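## 4. Le montage dans l'atelier

Je passe maintenant à la partie que j'ai préférée, celle où l'on visse des choses. Le bras Plendo est fixé sur l'établi du fond, dans l'atelier partagé où Colette Bouvier et moi avons nos casiers, et il faut bien avouer que le choix de la place s'est fait à l'usure : c'était le seul plateau qui ne bougeait pas quand quelqu'un ponçait à côté. Le socle tient par quatre boulons - j'en avais d'abord mis deux, mauvaise idée - et l'alimentation est logée dessous, dans une caisse ventilée.

### 4.1 La pince

La pince d'origine s'ouvrait trop peu pour nos objets. Afonso Amaral a redessiné les doigts en partant du modèle Drisus, et nous en avons imprimé 9 versions avant de trouver un angle qui nous convienne. Les premières pinçaient très bien les cubes et laissaient filer tout ce qui était rond, ce qui m'a valu quelques heures à quatre pattes sous l'établi ! Nous avons fini par garder des faces inclinées, plus larges à la base, et par limiter le courant du moteur dans le logiciel (le détail du réglage est en annexe).

### 4.2 La caméra et les essais

La caméra est montée au poignet, juste derrière la pince. J'aurais voulu en ajouter une seconde au plafond, mais le câble passait devant la scie à ruban, alors on a laissé tomber. Nous avons enregistré 653 essais de saisie, soit un peu moins que les 1000 prévus au départ, et nous en avons tiré 3897 images annotées à la main, le soir, avec beaucoup de thé. L'annotation s'est faite dans Ovham, que je recommande pour ses raccourcis clavier et nettement moins pour ses exports.
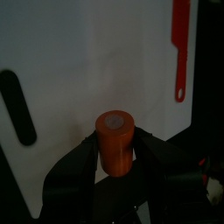
**Figure 3.** Cylindre orange tenu entre les deux doigts, vu depuis le poignet.

Le choix des objets nous a occupés plus longtemps que prévu. Colette tenait aux couleurs franches, moi je voulais surtout des formes simples, et le cylindre nous a mis d'accord. Sur la figure 3, l'orange se détache bien de la planche blanche malgré le peu de lumière, alors que les doigts noirs se fondent par endroits dans l'ombre du bas. C'est gênant pour la segmentation : le contour des doigts est bien plus pénible à tracer que celui de l'objet. L'ustensile rouge, en haut à droite, pose une autre question, puisqu'un seuil de teinte réglé trop large le ramasse avec le cylindre. Nous avons donc resserré le seuil et ajouté un critère de position par rapport à la pince - rien de très savant, trois lignes de code que je donne à la section 5 avec le reste du traitement.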